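Matow Releases Version 12 of Clilladel, Its App Publishing Console

Update adds staged rollout, offline form capture and a single build queue for phone and tablet apps 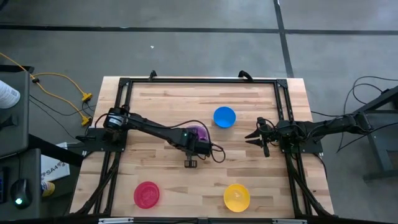

FLERNBERG, November – Matow today released version 12 of Clilladel, the web-based console that organizations use to configure, build and publish mobile apps without maintaining a separate code base for each operating system. The release is available to all accounts on the current service plan and does not require a new contract.

Version 12 replaces the two build queues used in earlier versions with one. Administrators previously submitted phone and tablet builds separately and tracked them on different screens. Both are now submitted from the Builds page, share one version number and produce one log. If either build fails validation, neither is sent to the store submission step until the error is cleared or the administrator chooses to release the passing build alone.

Staged rollout

The Rollout page lets an administrator release an update to a portion of installed devices before making it available to everyone. The portion is set as a whole number from 1 to 100 percent and can be raised at any time. It cannot be lowered once devices have received the update, but the rollout can be paused. Devices that have already updated stay on the new version during a pause.

Rollout groups can also be defined by operating system version, device type or user role. A device that matches more than one group follows the group listed first. The order is changed by dragging the rows on the Groups tab, and the change takes effect the next time a device checks in.

Error reports are sorted by app version during a rollout, so that reports from the new version can be read apart from those of the old one. Reports are kept for the same period as in version 11.

Offline forms

Forms built in Clilladel can now be completed on a device that has no network connection. Entries are stored on the device in encrypted form and sent when a connection returns. Each device can hold up to 3000 entries. When the limit is reached, the form displays a notice and stops accepting entries until the stored ones have been sent.

Attachments are stored with the entry they belong to. An administrator can set forms to send attachments over Wi-Fi only, in which case the text of the entry is sent first over whatever connection is present and the attachment follows. Entries that arrive with a missing attachment are marked Incomplete in the Responses table and are left out of exports by default. The Include incomplete entries box on the Export screen changes this.

Where two devices edit the same record offline, Clilladel keeps both copies and flags the record for review. Version 12 does not merge conflicting edits automatically.

Changes to the administrator dashboard

The App Profile page now holds the app name, icon, category, support address and privacy statement, which were spread over several pages in version 11. Required fields are checked as they are filled in, and a build cannot be submitted while any of them is empty. Icons are checked for size and transparency at upload.

Push notifications have moved from the Tools menu to the Messages menu. Existing scheduled notifications are carried over with their original send times. Saved bookmarks to the old Tools page will redirect until the next major version.

A new role, Publisher, can submit builds and manage rollouts but cannot edit app content or change user permissions. Existing Administrator and Editor accounts keep their current rights. Custom roles created in version 10 or earlier should be reviewed after the update, as the permission formerly called Release has been divided into Submit and Roll Out – custom roles that included Release receive both.

Results from the preview program

Version 12 was tested in a preview program operated from the company's Flernberg office. Accounts in the program published 2690 builds through the combined queue. Problems found during the preview included a log display error on builds with long app names and a delay in sending stored form entries after a device left airplane mode. Both were corrected before release.

One of the preview accounts, the equipment rental firm Swanepoel, used offline forms for its equipment return checklists. The firm's request for a visible count of unsent entries was added to the form header and is included in the release.

Requirements and availability

The console runs in current versions of the major desktop browsers. Apps built with version 12 need the updated runtime, which is added automatically at the next build. Apps built with version 11 continue to work and can still receive content changes, but staged rollout and offline forms are not available to them until they are rebuilt.

Accounts hosted by Matow are updated automatically outside business hours. Customers who run Clilladel on their own servers can download the installer from the Downloads section of the customer portal. A full backup of the configuration database is required before installation. Upgrades from version 11 can be made directly; earlier versions must first be brought to version 11.

Release notes, the revised administrator guide and the list of known issues are posted in the customer portal under Documentation.

About Matow

Matow develops software for building, publishing and managing mobile apps. Its products are used by businesses, schools and public agencies. The company is based in Flernberg.

Media inquiries: Matow Press Office, Flernberg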